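Unit 4 handout: notes on the Clindanthorpe visit
Handed out 9 September 2021

For those who missed the bus: we went to the Sustomov open day at Clindanthorpe, saw two demonstrations, and were given a talk with a great many slides. What follows is what you need for the write-up.

Demonstration A was the Yoshida cell, boxes from belt to pallet. Fixed positions, stiff objects, a fence. It ran for 30 minutes without a pause, and most of you had stopped watching after two. Good automation is dull to look at. Write that down.

Demonstration B was the Nilska bench, two arms and a table of laundry. Everyone crowded around this one, including people who do not fold their own. Points to cover:

Cloth has no fixed shape, so the arm cannot work from a stored model the way the Yoshida cell does.
Two arms have to agree. If one pulls before the other has a grip, you get a slingshot.
The presenter quoted a success rate of 75 percent on matching pairs – better than my own, but I am not for sale.
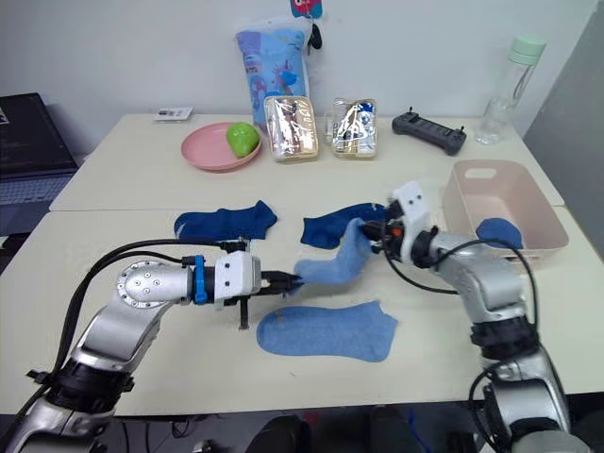

Why is a sock harder for a robot than a box?
A box keeps its shape when you grab it, so one good look is enough to plan the whole move. A sock changes shape with every touch, and the robot has to look again and plan again as it goes.

Write-up: compare A and B on sensing, grip and recovery from error. Two pages. The June group handed in over five and I read all of them, with diminishing joy.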